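Undar Opens Hand-Taught Gripper Program to Outside Workshops

Robots Will Learn to Hang Things Up, Eventually

Undar, which makes teaching tools for small automation shops, announced today that it is opening its Losik program to outside workshops. Losik lets a person teach a robot a task by picking up a gripper and doing the task. Until now it has been used only by the company's own staff, who have become very good at tidying in slow motion.

The idea is simple enough to explain at a family dinner, and several employees have tried. The operator holds a gripper with the same kind of fingers the robot will have, and works through the job while the tool records what it sees and how it moves. The recordings are then used to train the robot. No code is written at the bench, and no robot needs to be in the building.

"We spent years asking skilled people to describe what their hands do," said Deolinda Fonseca, head of product at Undar. "They would say, 'You just put it on.' We have decided to take them at their word and record the putting on."

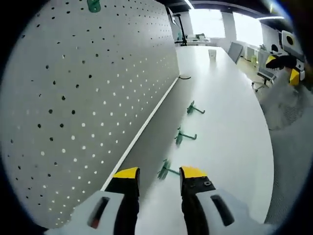
Hanging tools and supplies is the first task in the Losik starter set, chosen by Fonseca over the objections of colleagues who wanted something with more glamour. Small hooks are a fair test of patience. A green one lying flat on a white table, with its short arm pointing off to one side, has to be pinched between two yellow fingertips, turned, and brought up to a pegboard full of holes that all look equally welcoming. People do this while thinking about lunch. A robot needs to be shown, and then shown again — the starter set asks for 150 demonstrations per task.

Operators also learn to slow down. Ryota Imai, who runs training for the program, said new users tend to work at the speed of someone late for a train.

"The robot copies what you do, including the part where you drop it and mutter," Imai said. "We keep some of the fumbles, because recovering from one is useful. The muttering is not recorded."

The first outside workshop to join is Brandão, a repair and parts business that plans to teach sorting and restocking. Its shop manager, Albertina Pinheiro, said her staff took to the gripper quickly and now disagree about who has the best grip.

Losik will be offered to 12 workshops in the first round, with applications opening in November. Each will receive two hand-held grippers, the starter set and 20 hours of operator training. Remote control sessions, in which an operator drives a robot arm from another room, will be added later for jobs too awkward to do with a tool in hand.

Workshops can apply through the Undar website. Press questions should go to Inês Abreu in the Undar communications office, who answers mail in the morning.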